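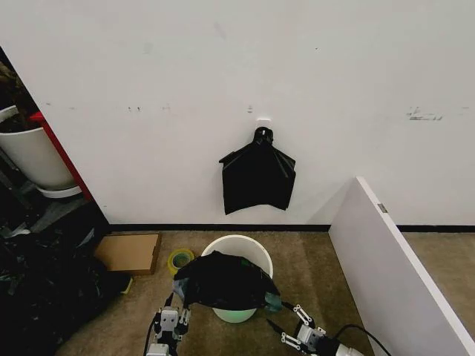 A spare bag on its hook, with the bucket just below it.

Bellora Puts the Next Trash Bag on the Wall, Within Reach of the Last One

GRADEL, June 17, 2021 – Bellora, the office upkeep company, today announced that it has found a place to keep trash bags. The place is a hook.

The Hook Above program, as the company has decided to call it, asks customers to hang a spare bag on a small white adhesive hook on the wall over each wastebasket, low enough to reach without a stool and high enough to stay clear of the carpet. When the bag in the bucket goes out, the one on the wall comes down and takes its place. Another is hung up for next time. The training handout is one page long, and the back of it is blank.

Bellora looks after small offices, workshops and back rooms in Gradel and nearby Orozco. Until this spring its spare bags lived where spare bags usually live: in a supply closet at the other end of the building, behind the paper towels, in a box that somebody had put back with one bag left in it.

"We spent a good part of last year looking into why bins were sitting there with no bag in them," said Fulgencio Cuautle, founder of Bellora. "We had a theory about staff training. We had a theory about bag quality. Then I walked from a bin to the closet and back, and by the time I got back I had answered two phone calls and forgotten the bag."

The company tried the hooks at 20 customer sites before offering them to everyone. Crews were asked to write down every trip they made to a closet for a bag. Over the trial they wrote down 2,030 of them at sites without hooks, a number Bellora has printed on a poster and hung in its own break room, over a wastebasket.

Bags are hung by a knot or a loop at the neck. Early versions of the handout called for folding the spare into a neat square and clipping it up, and Cuautle describes those versions as "very handsome and completely ignored." A bag knotted over a hook will look a little rumpled. The company has made its peace with this. 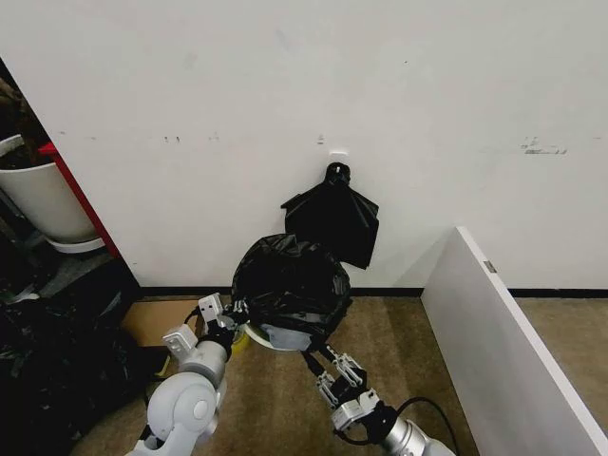
Hook above, bin below: a bagged bin under its spare, as laid out in the Bellora handout.

The buckets got some attention too. Bellora now recommends a plain round one for most rooms, with the bag pulled well down over the rim all the way around. A bag that only just covers the rim will slide in the first time anyone throws away something heavier than an envelope, and then it has to be fished out, a job that has never once been claimed on a time sheet.

"Pull it down farther than you think," said Faustino Cisneros, who runs the Orozco crews. "Then push the middle in so there's room for the trash. I have seen bins with a lovely puffed-up bag on top and no way to put anything in them. People set their cups on it like it's a side table."

Cisneros also wrote the part of the handout that covers the bottom of the bucket. Crews are asked to look inside before the new bag goes in and to pick out whatever the old one left behind: a torn corner, a staple, the peel of something. 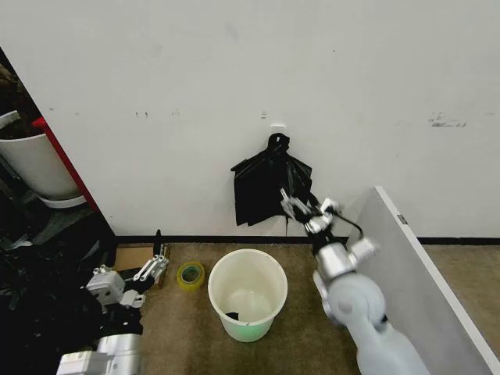 That check added very little to each change, and Cisneros says it has cut down on the mystery smells that used to bring him back out to a site after hours. He declined to rank them.

Hooks are the stick-on kind and go up without drilling. Bellora suggests wiping the wall first and giving the hook an hour before hanging anything on it. Walls that have already led a full life, with scuffs and old sticky patches, are fine to use as long as the hook itself goes on a clean spot. The company does not repaint and would like that understood in advance.

Starting this month, new customers will receive up to 200 hooks at no charge with a yearly service plan. Existing customers can ask their crew leader for a set. Bags are supplied by Flakevier, in black only. A request for a choice of colors was considered and set aside when it came out that the person asking was Cuautle.

Rooms with more than one bin should have a hook for each. Sharing a hook between two bins was tried at a site in Orozco for 8 days and led to a disagreement that Bellora considers settled.

About Bellora
Bellora provides cleaning, trash removal and supply restocking for small workplaces in Gradel and Orozco. It does not do windows, though it is asked often.

Contact
Faustino Cisneros, Bellora, Orozco office. Calls are returned in the afternoon, once the bins are done.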